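Two-finger gripper or suction for blocks with rough tops?

Asked in Grippers and End Effectors, 18 February 2025

I'm having a great time comparing grippers in simulation before I spend real money! The job is simple: pick up white blocks and set them on black base plates. My arm is modeled with the Pururel two-finger gripper right now, and I want to try the Evow suction cup next. The block tops are lumpy, so I'm wondering if suction is even worth the effort. I plan 120 picks per gripper, all from the layout I have now.
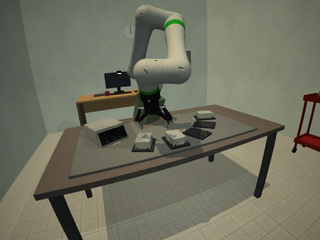

Replies (3)

trirberg_tinkerer
Fun project! I'd stay with the fingers for this one. A cup needs a decent seal, and a rough top leaks air. Many simulators just glue the part to the cup on contact, so check your settings first or suction will look way too good. I ran 63 picks on bumpy foam with a Huet cup - the real one - and it dropped 20 of them. My simulated version dropped none.

gripfan
two finger all the way

slowjoints
Try both, it's a great way to learn! Watch the finger clearance, though. Open fingers need room on each side, and a neighboring block or that gray box on the left can get in the way on a low approach. I'd come straight down, close slowly, then lift. Also move the plates a little between runs - one fixed layout can flatter either gripper.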